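Accueil > Revue > Articles > Rangement domestique et entrée du logement

3. Terrain et méthode

L'enquête porte sur l'entrée du logement comme lieu de dépôt. Par dépôt, nous entendons tout objet posé à moins de deux pas de la porte et laissé là jusqu'au lendemain : chaussures, sacs, courrier, parapluies. La littérature sur l'habitat collectif traite surtout de la cuisine et du séjour. L'entrée y figure comme un simple passage, mesuré en surface et rarement en usage.

Le corpus comprend 132 logements répartis entre deux ensembles, Jevside et Brururach, livrés à dix ans d'intervalle par le même bailleur. Dans 94 d'entre eux, nous avons obtenu un entretien complet avec au moins un occupant adulte. Les autres n'ont donné lieu qu'à un relevé de plan. Les entretiens ont été conduits par Nga Tạ, au domicile des personnes, à partir d'une grille reprise de l'enquête Durrani et allégée de sa partie sur les revenus. La campagne a commencé en février et les derniers relevés datent de mai 2018.

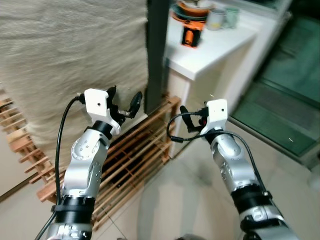

Le mobilier d'entrée a été classé selon son mode de pose et non selon le nom que lui donne l'occupant. Un même meuble est appelé banc, étagère ou range-chaussures d'un foyer à l'autre, et le vocabulaire des catalogues n'aide pas. Nous distinguons le meuble fixé au mur, le meuble fermé posé au sol et le meuble ouvert posé au sol. Un support en bois à lattes placé directement sur un carrelage beige clair relève de cette troisième catégorie. Le matériau du meuble et celui du sol ont été notés séparément, car les occupants parlent volontiers de l'un à propos de l'autre : on reproche à l'étagère de retenir le sable alors que la plainte vise les joints du carrelage.

Chaque dépôt a reçu un code à trois positions (objet, support, durée déclarée). Le fichier final compte 2164 lignes. Un second codage a été fait sur un sous-ensemble de 62 logements, sans accès au premier. Les désaccords concernent presque tous la durée. Les personnes interrogées disent « pour l'instant » d'un sac qui est là depuis l'hiver, et les deux codages n'ont pas traité cette expression de la même manière. Nous avons retenu la durée la plus longue mentionnée dans l'entretien.

Deux limites doivent être signalées. Les visites étaient annoncées, et plusieurs occupants ont dit avoir rangé avant notre passage. Par ailleurs, les logements de Brururach ont presque tous un placard d'origine dans l'entrée, ce qui réduit mécaniquement la place du mobilier ouvert. La comparaison entre les deux ensembles est donc faite à équipement égal chaque fois que les effectifs le permettent.
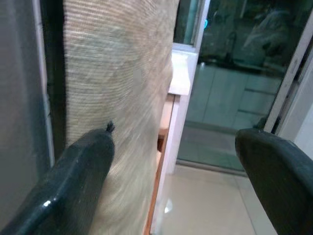
Figure 1. Vue prise dans un intérieur domestique.

Les plans ont été redessinés à la même échelle avec le logiciel Dalteo, puis superposés par type de logement. Le débattement de la porte palière y est reporté, de même que celui du placard quand il existe. C'est sur ces plans que sont calculées les surfaces libres au sol utilisées dans la section 4. Les objets suspendus (manteaux, clés, laisses) n'entrent pas dans ce calcul et sont traités à part, avec les patères.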